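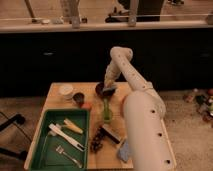

Wenine Oil Finish for Wood Tabletops

Product group: Surface treatment, interior
Manufacturer: Ponuteck
Sold by: Tereo Surface Supply
Page last revised: Oct 21, 2021

Overview

Wenine is a penetrating oil finish for bare, sanded interior wood. It is intended for tabletops, counters, benches and shelves that are wiped often and touched every day. The finish soaks into the top layer of the wood and cures there. It leaves very little film on the surface, so a worn or stained area can be sanded and oiled again without stripping the whole top.

The product is made from modified plant oils, a small share of hard wax, and a drying agent. It contains no added pigment in the Clear grade. The Pale grade contains a small amount of white pigment to hold back the yellow tone that oil brings out in light woods.

Available grades

Clear. For oak, walnut, cherry, beech and other woods where a warmer, deeper color is wanted. Darkens most woods by about the same amount as wiping them with water.

Pale. For birch, maple, ash and pine. Keeps the surface close to its sanded color. Not for use on dark woods, where the pigment can collect in open pores and show as white specks.

Bench. A thicker mix with more wax, for work surfaces. Slower to cure and slightly higher in sheen. Not stocked in the small can.

All three grades may be applied over each other, but the last coat sets the look of the surface. Pale over Clear will not bring back a light color once the wood has darkened.

Technical data

Form: liquid, medium body
Sheen when cured: matte (Clear, Pale), low satin (Bench)
Coverage, first coat: 200 square feet per quart on closed-grain wood
Application temperature: 50 °F minimum, 95 °F maximum
Relative humidity during curing: 75 percent maximum
Dry to touch: overnight
Light use: 3 days
Full cure: 2 weeks (Bench: 3 weeks)
Recoat window: next day, or any time after full cure with light sanding
Thinning: not required, not recommended
Cleanup: mineral spirits while wet
Storage: above freezing, lid tight, air space kept small

Coverage on open-grain wood is lower. End grain takes several times as much oil as face grain and should be coated first, then checked again after the rest of the top is done.

Surface preparation

The wood must be bare, dry and free of old varnish, lacquer, silicone polish and glue. Oil will not pass through a film, and any spot of old finish will show as a lighter patch.

Sand in steps and finish at 150 grit. Finer sanding closes the surface and reduces how much oil the wood can take. On maple and birch, 120 grit is acceptable for the Bench grade.

Raise the grain before the last sanding. Wipe the top with a damp cloth, let it dry fully, and sand lightly by hand with the grain. Tops that skip this step often feel rough after the first week of cleaning.

Remove dust with a vacuum and a soft brush, then with a cloth lightly dampened with mineral spirits. Do not use tack cloths that contain wax or resin.

Treat the underside as well. A top that is sealed on one face only takes up moisture unevenly and may cup. One coat is enough on the underside.

Application

Stir the can from the bottom. The Pale grade settles and must be stirred again during use.

Pour a small amount onto the surface and spread it with a white pad or a short-nap cloth, working with the grain. Keep the surface evenly wet for 15 minutes. Add oil to any area that turns dull during this time.

Wipe off all excess with clean, dry cloths. The surface should look even and should not feel wet. Oil left standing cures to a sticky film that is hard to remove. Check edges, joints and screw holes again after an hour, as oil can creep back out of them.

Apply a second coat the next day. Use much less oil and work it in thoroughly. Two coats are standard. A third coat is used only for the Bench grade or for very dry wood.

WARNING: Cloths and pads wet with this product can heat up and catch fire without a flame. Lay them flat outdoors to dry, or put them in a metal can filled with water and closed with a lid. Do not fold them or leave them in a pile. Sanding dust from oiled wood carries the same risk and must not be left in a vacuum bag.

Use on dining and kitchen surfaces

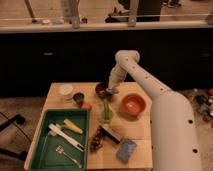 The cured finish is suited to tables where meals are prepared and served. It is not a cutting surface, and knife marks will open the wood below the oiled layer. Boards should be used for all cutting. Metal ware causes most of the fine scratches found on oiled tops, and the simplest protection is a tray with raised edges, like the green one with the silver fork lying in it, which keeps points and tines off the wood. Felt pads or cork discs do the same job under heavy bowls and planters.

Resistance of the cured finish to common household liquids, tested on birch panels with two coats of Pale:

Water, 6 hours: no change
Milk, 6 hours: no change
Black coffee, 1 hour: no change
Black coffee, 6 hours: faint ring, removed by cleaning
Red wine, 1 hour: faint ring, removed by cleaning
Red wine, 6 hours: stain, local repair needed
Lemon juice, 1 hour: slight loss of sheen
Cooking oil, 6 hours: slight darkening, fades within days
Household ammonia, any time: damage

Hot pots must not be set directly on the surface. Cups of hot liquid will not normally mark a fully cured top, but may leave a pale ring during the first two weeks.

Iron and steel left on damp oak will cause a blue-black mark. The mark is a reaction between the metal and the tannin in the wood, and the finish slows it but does not prevent it. Maple, birch and pine are much less affected.

Routine care

Dust with a dry cloth. For normal cleaning, use a damp cloth and a mild soap without grease cutters. Dry the surface after wiping. Standing water should be removed within the hour, and sooner at joints and end grain.

Do not use scouring pads, bleach, melamine sponges or spray polish. Spray polish containing silicone is a particular problem - it leaves a residue that later coats of oil cannot get through, and it cannot be seen until the repair fails.

Oil again when water no longer beads or when the surface looks gray and dry. Household dining tables usually need one thin coat a year. Shared tables in offices and break rooms may need two. Clean the top, let it dry overnight, apply a very thin coat, and buff it dry within 10 minutes.

Local repair

1. Clean the area and let it dry.
2. Sand with 150 grit, with the grain, extending a few inches beyond the mark. Fade the pressure toward the outside.
3. Remove the dust.
4. Apply oil to the sanded area only. Wait 15 minutes and wipe dry.
5. Repeat the next day.
6. After curing, apply one thin coat to the whole top if the repair can still be seen.

Dents without broken fibers can often be raised before oiling with a damp cloth and a warm iron. Let the wood dry for a full day after steaming.

Compatibility

Wenine may be used over water-based wood stain that has dried overnight. Oil-based stain may be used if it contains no varnish. A test on a hidden area is required in both cases.

Wenine may be applied over surfaces previously treated with Yang hard wax oil after full sanding. Coating directly over Yang products without sanding gives uneven results and is not covered by the product guarantee.

Water-based varnish should not be applied over Wenine. Shellac may be used after full cure if the surface is later to be painted or varnished.

The product is not suitable for floors, outdoor furniture, bathroom counters around a sink cut-out, or veneer thinner than 1/40 inch.

Packaging and order codes

WN-C-P: Clear, pint
WN-C-Q: Clear, quart
WN-C-G: Clear, gallon
WN-P-P: Pale, pint
WN-P-Q: Pale, quart
WN-P-G: Pale, gallon
WN-B-Q: Bench, quart
WN-B-G: Bench, gallon
WN-PAD: white application pads, pack of 5
WN-SMP: sample sachet, Clear or Pale, state grade when ordering

Gallon cans ship by ground only. Orders of 40 cans or more ship on a pallet and require a delivery contact. Cans are not shipped to unheated depots between December and March.

Shelf life is 3 years unopened. Once opened, use within 12 months. A skin on top of the oil may be cut out and thrown away, and the oil below strained and used. If the oil has thickened to a gel, discard the can as required by local rules for solvent waste.

Documents

Safety data sheet, Clear and Pale
Safety data sheet, Bench
Application guide, 2 pages
Care card for end users, available in packs with gallon orders

Related products

Tereo Edge Wax, for end grain and cut-outs
Ponuteck Wood Soap, concentrate
Ponuteck Gray Stain Remover, for iron marks on oak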